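Pravel Condiments — tabletop set

README

Pravel Condiments is a small collection of recordings about putting seasoning jars where they belong. Each one covers a single short job at a table: a jar goes into a tray, comes out of it, or swaps places with its neighbour. The set holds 1402 recordings, 700 of them made in September and the rest afterwards.

Maintainer: Sorcha Lynch
Labels: Ramesh Rajput, Calum Geddes
Version: 5

What is in it

The jars are ordinary kitchen ones, in different heights and with different lids. Spices go in the small jars. White granular contents are labelled "white_granular" and nothing more specific, as salt and sugar can't be told apart through the side of the jar and the two labellers kept disagreeing. Colour names follow Canadian spelling (grey, not gray) in every file. If you are matching on strings, check this first.

The tray is dark grey and six-sided, with raised walls and a metal handle at each of the two back corners. It counts as one object, handles and controls included. Earlier versions listed the knob separately — those entries were merged in version 5.
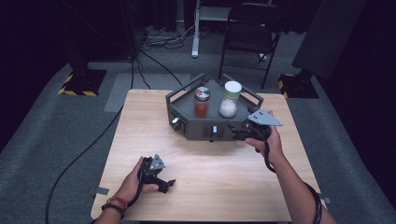 Left and right are always given from the side of the person at the table. A jar that touches the wall of the tray but has its whole base inside is labelled "in". A jar resting on the wall is labelled "on_edge", even if it stays upright. Lids are labelled by colour and never by what the jar holds. Where a lid has a band in a second colour, the main colour comes first.

Folders

jars/ — one text file per jar, with height, lid and contents
tasks/ — the instruction for each recording, in one sentence
labels/ — start and end position of every jar
notes/ — free text from the labellers, not cleaned up

Known problems

Six recordings have the start and end labels reversed. They are listed in notes/reversed.txt and will be fixed in the next version.

Some task sentences say "shaker" where the jar list says "jar". Treat them as the same thing.

The Monday batch has no height values. Elspeth Guthrie has the measurements on paper and is typing them in.

Corrections go to Sorcha, with the recording name in the subject line.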